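Working Next to the Teardown Cell: Bench Tips for Desktop Towers

These notes are for people who used to strip office desktops by hand and now share the job with an arm. They were written up after the first stretch of running the Prisel line at the Nurnton shop, and updated in July when the fixture plates changed. Most of it applies to any small shop that takes in retired towers for parts.

What moves to the machine and what stays

The arm takes the repeat pulls: drives in caddies, memory, the processor once the retention lever is up. People keep the judgment work. That means intake, side panels, stuck screws, swollen or leaking parts, cable release, and the decision on whether a part goes to test or to scrap.

Before the change, one person did a tower from start to finish. Now a bench worker preps a case, hands it over, and preps the next one while the first is being emptied. The hands do less pulling and the eyes do more checking. Expect a week or two in which this feels slower than the old way. In our logs it was slower for the first 661 units and then leveled off.

Prep before handover

Unplug the cord and hold the power button down for 12 seconds. Leave the power supply closed at all times. It is not a bench repair item here.

Remove the side panel and put its screws in the magnetic dish, not on the table. A loose screw under a chassis tilts it enough to spoil a pull.

Blow out dust at the extraction booth. Dust on the board confuses the part finder and also ends up in the empty socket later.

Release data and power plugs from the drives by hand. Push the plug body, never the wire. Tuck the loose ends toward the side wall of the case so they do not spring back over the bay.

Check for a security screw on the drive cage. Older towers often have one. If the arm meets a fastened caddy it will stop on force limit, and you will have to clear it yourself.

Write the intake number on the chassis with a paint marker. Paper tags fall into the case.

Placing the case

Lay the tower on its side with the open face up. Seat it against the stops and press down at two opposite corners. If it rocks, look for a rubber foot or a bent edge and fix that first. Shims made of folded cardboard compress over a shift and should not be used.

Keep sleeves, lanyards and spare tools off the slats. Anything that falls between them is found at the end of the shift or not at all.

Parts on the fixture

Processors go in the recess with the heat spreader up. Wipe off old thermal paste before the part is boxed, using a lint-free cloth and isopropyl alcohol. Hold the part by its edges. On boards where the pins are in the socket, put a cover over the socket as soon as the case comes back to you, because a bent pin turns a saleable board into scrap.

Memory goes in antistatic trays, one strip per slot. Do not stack strips.

If a recess gets worn, swap the plate. Printed plates wear at the corners first, and a part that sits a little crooked will be gripped a little crooked the next time.

Drives

Pull drives in their caddies wherever the case has them. The rails give the fingers something to hold that is not the drive itself, and the caddy can come off later at the wipe station. Lift straight out of the bay and clear the whole chassis before moving sideways.

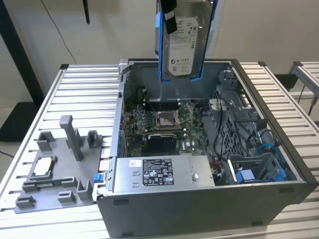
Log each serial number at the bench, before the drive goes into the locked bin. Ashraf Berrada, who runs the data side, will send back any bin with a count that does not match the sheet. Last quarter the shop passed 3902 drives through the wipe station, and the 11 that had to be traced by hand were all logged late.

Treat a drive that has been dropped as failed. Mark it for shredding and do not put it back in the test queue.

Clearing a stop

Press pause, wait for the green lamp, then reach in. Support the part with one hand before opening the fingers. Note the cause on the stop sheet in plain words: "cable over bay" is useful, "error" is not. Hinata Hirano reads the sheets and changes the pull order where the same cause keeps coming up. The memory pull was moved ahead of the drive pull on Hoshino cases this way.

Do not restart someone else's stop without asking them what they changed.

Staffing and rotation

Rotate between prep and inspection every two hours. Prep is harder on the wrists, inspection on the neck and eyes. When we moved to the Torum scheduler it tried to keep the fastest prep worker on prep all day, and that setting is now off.

Keep everyone current on full hand teardown. One case per person per shift is enough. When the arm is down for service, the shop still has towers to get through.

End of shift

Empty the magnetic dish into the sorted screw bins.
Vacuum under the slats.
Wipe the finger pads with alcohol and check them for nicks.
Match the drive sheet to the locked bin, then sign both.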